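Meine Hausregeln für den Werktisch, an dem Handgreifer und Roboterarm sich abwechseln

Nachdem mich Madhu Malhotra beim letzten Stammtisch gefragt hat, ob ich das nicht mal aufschreiben kann: gern! Bei uns im Keller wird ja inzwischen mehr vorgemacht als gebaut. Wir führen dem Arm mit Handgreifern vor, wie man Wäsche sortiert, Körbe leert und Tücher zusammenlegt, und wer das regelmäßig macht, weiß, wie schnell so ein Tisch im Chaos versinkt. Ich bin kein Normenmensch (den Ordner mit den Vorschriften hat Renzo Bellini, und der leiht ihn ungern aus), aber ein paar Regeln haben sich gehalten, und an die müssen sich auch Gäste halten.

Fangen wir mit der Unterlage an. Eine matte, helle Platte, die den größten Teil vom Tisch abdeckt, ist Gold wert. Glänzende Platten hatte ich auch mal, die spiegeln jede Lampe, und abends wird man beim Durchsehen der Aufnahmen wahnsinnig. Abwischen mit einem leicht feuchten Mikrofasertuch und einem Tropfen Spüli, fertig. Bitte keinen Scheuerschwamm! Graue Schlieren gehen meistens mit einem Schmutzradierer weg, aber ohne Druck, sonst habt ihr hinterher blanke Stellen.

Kabel sind mein Lieblingsthema, da werde ich gern mal laut. Jedes Kabel bekommt an beiden Enden ein Fähnchen aus Gewebeband mit demselben Zeichen drauf. Was über die Tischkante hängt, braucht genug Spiel, dass man den Arm ganz ausstrecken kann, ohne dass es am Stecker zieht. Und auf dem Boden gilt: Laufweg frei, Reste mit Klettband bündeln. Kabelbinder aus Plastik nehme ich dafür nicht mehr, die schneidet man ja doch wieder auf und erwischt dabei irgendwann die Isolierung. Fragt Hiwot Asfaw nach ihrem Netzteil.

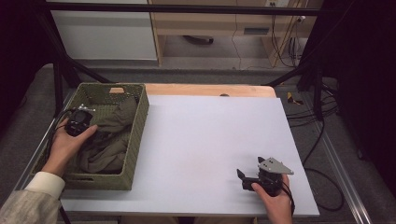
Bei der Kleidung bin ich mittlerweile streng. Weite Ärmel werden hochgekrempelt oder mit einem Gummiband gehalten, Ringe und Armbänder kommen in die Schale an der Tür, lange Haare zusammen. Solange man nur von Hand vorführt, passiert da wenig, aber sobald der Arm angeschlossen ist, gelten die Regeln eben für alle, und wer sie vorher nicht übt, vergisst sie dann auch.

Apropos Arm: Einschalten darf nur, wer den Not-Halt ohne Hinsehen findet. Den testen wir vor jedem Durchgang, einmal drücken, schauen, ob wirklich alles steht, entriegeln, neu starten. Dauert fast 2 Minuten und ist mir völlig egal, wenn jemand dabei mit den Augen rollt. In den Arbeitsbereich greift keiner, während Strom auf den Motoren ist, auch nicht »nur schnell« nach einem Lappen. Beim Vovier-Treffen im März haben wir lange darüber diskutiert, ob das für kleine Arme übertrieben ist. Ich finde nein.

Noch was zu den Textilien und Körben. Nehmt weiche Baumwolltücher ohne Fransen, die verhaken sich weniger in den Fingern vom Greifer, und wascht sie vorher einmal ohne Weichspüler. Körbe mit rauen Kanten kurz mit feinem Schleifpapier abziehen (300er reicht). Wenn der Korb rutscht, hilft ein Stück Antirutschmatte aus der Küchenschublade, klein zugeschnitten, damit sie nicht hervorguckt.

Die Greifer selbst wische ich nach jeder Sitzung trocken ab, vor allem die Griffe. Alle vier Wochen ziehe ich die Schrauben nach, mit dem kleinen Innensechskant und Gefühl. Fusseln aus den Gelenken hole ich mit einem trockenen Borstenpinsel, Druckluft bläst sie nur tiefer rein.

Zum Schluss kommt alles ins Heft: wer dran war, was geklemmt hat, welches Kabel wackelt. Ximeng Jin führt das bei sich digital, ich bleibe bei Papier, das hängt an einer Schnur neben dem Lichtschalter. Wer eigene Regeln hat, die sich bewährt haben, schreibt sie mir gern in die Kommentare, vor allem zum Thema Beschriftung, da suche ich immer noch einen Stift, der auf Gewebeband nicht verschmiert.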